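Robots doing room turnovers, what happens to the room staff?

Asked in: Work and Jobs

I do rooms at a lodge, 20 of us on the roster. Management is bringing in the Brernik system in August — robots collect left-behind stuff, books mostly, and carry it to the desk. So far its only running in the simulator and they send us stills to comment on.

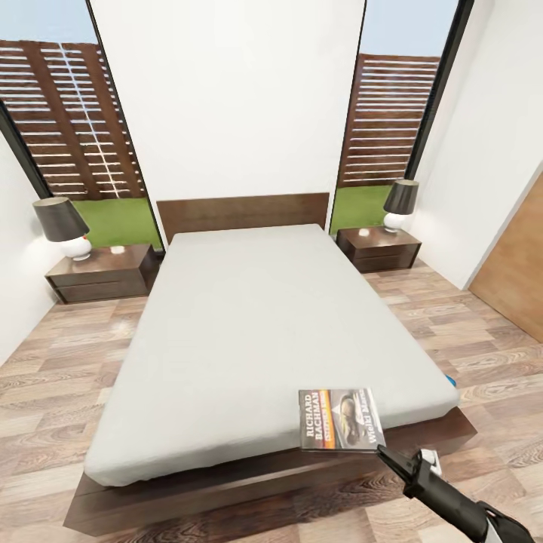
Told no one loses hours. Has anyone been through this? What changes day to day? Do I need to lern computers?

2 answers

Answer 1
We went over to it at Arruda. Hours stayed the same, the job didn't. Main things:

1. Less bending, more checking. You follow after and sign the room off. Ask who wears it if something gets missed, the robot or you. Get that in writing.

2. You'll be asked to review runs on a tablet. Lots of it is bare floor and corners of furniture, dull as anything. Make sure its paid time. 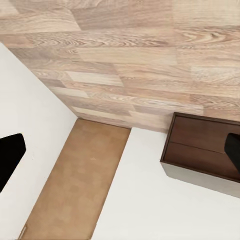
3. Lost property. Used to be my favourite bit, chatting to guests who came back for things. Now the desk does that. I miss it.

4. Paperbacks were slow going for our one at first. I can do a room in 19 minutes and it was nowhere near.

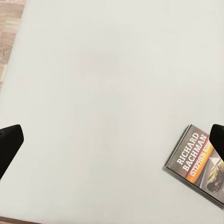 No computer skills needed, just a login. Do speak up in the feedback sessions though — they changed the start time for us after we complained about 6 am.

Answer 2
Pukier user here not Brernik but same idea. Hallways were our problem, who gives way, you with the trolley or it? Ask for a rule before day one.
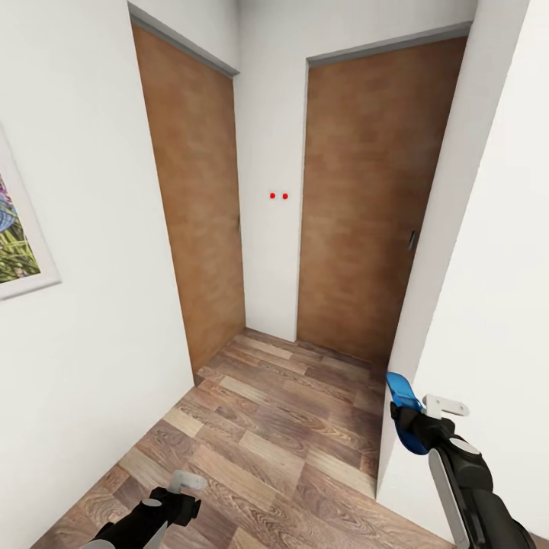

Hallway in the simulator, both doors shut

Also join the union lol. Borkitz staff did and got a retraining allowance, $1000 each I think.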